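Speaker notes - teaching by hand, afternoon slot, Darnham

Slide 1, title. Say hello, wait for the door to close, thank Hilde Koster for asking me back. Mention that I talk faster when I'm happy, so please wave if I run away with myself!

Slide 2, where I started. I came to this from packaging lines at Bakker, where a new motion meant a week of typing in positions and then another week of finding out which ones were wrong. So the first time Aurel Moldovan put a gripper in my hand and said "just do the job, and it will record you," I laughed at him. (Pause. They usually laugh too.) He was right, and I have been buying him coffee ever since.

Slide 3, the ways of showing. Go slowly here, it's the slide people photograph. You can take hold of the arm itself and push it through the task. You can drive it from a distance, with a controller or a second arm that it copies. Or you can leave the robot out of the room altogether and carry its fingers around in your own hands. I've done all 3 and I like every one of them for something. Guiding the arm is lovely for a slow, careful path, and tiring by lunchtime. Remote control gives you motions the robot can certainly make, since it made them, but you lose the feel of the thing you're holding. With hand-held grippers you feel the contact through the handle - not perfectly, but enough to stop squeezing.

Slide 4, two hands. Leave this one up for a good while. A box with a rim is a nice first job for a pair of grippers, and there's plenty to talk about in how you come down to it and where you leave your other hand.

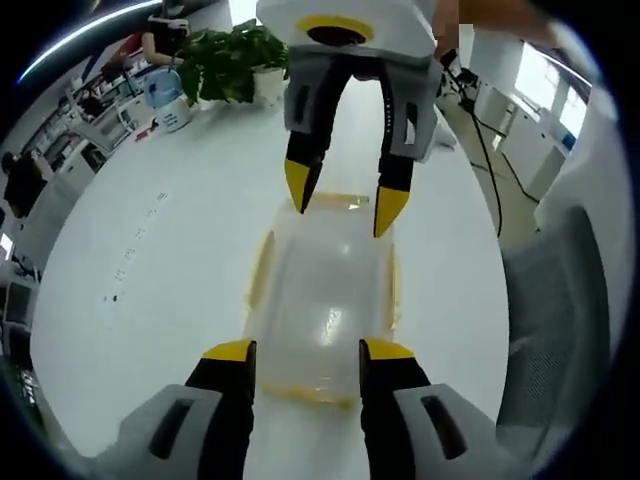
Do you need an expert to give the demonstrations? Anyone who can do the task comfortably can give them, once they've had a morning to get used to the tool and have learned to keep their pace even.

Slide 5, how many. Somebody always asks, so get in first. On the Plestidex job we began with 200 demonstrations and the robot was shy about anything placed near the corners. Els Meijer went back and recorded more, all of them with awkward starting spots, and we stopped at 400. Stress that it was the awkward ones that helped. Don't promise this number to anybody, their task is different.

Slide 6, mistakes worth keeping. Tell the Marloes story. Marloes Baert used to delete every take where she missed the first grasp, being a tidy person, and our robot had no idea what to do after a miss. Now she keeps the ones where she recovers well and throws out the ones where she gets flustered. Ask the room who has done the same. Give them time, they're shy after lunch.

Slide 7, one Gevari clip, no sound. If it won't play, skip it and don't fiddle with the laptop like in February.

Questions. Augustina Korletey has the roving microphone. Repeat each question aloud for the people in the back, and send the camera calibration ones to Aurel.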